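Overnight Oats: Questions From a Doubter
Updated August 12, 2018

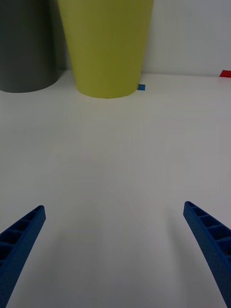 Do I have to use old-fashioned oats?
Old-fashioned oats hold up best. Quick oats turn to paste by morning, and steel-cut stay chewy enough to annoy me. I've read the posts claiming steel-cut are "just as creamy." I tried them three times in March and I don't believe it.

How long do they keep in the fridge?
Plenty of sites say five days. I stop at three. By day four the banana is brown and the whole thing smells like a lunchbox.

Will they help me lose weight?
I doubt the oats care. A jar with peanut butter, honey and chocolate chips can be a bigger breakfast than the one it replaced. I added up a week of mine once and got 578 calories for the smallest jar. The "treat" version came to 900, before coffee.

Do I need chia seeds?
No. They thicken things a little. If you like the texture, fine. I still find them in my teeth at noon.

Can I heat them up?
Sure, 68 seconds in my microwave, lid off. Yours will be different. Stir it halfway.

What about protein powder?
Reader Honeylyn Villanueva swears by a scoop of vanilla. I got chalk. She says to mix it with the milk first - I did, and got smoother chalk.

Is it really cheaper than cereal?
Plain, yes. With fresh berries every day, check your receipt before you brag.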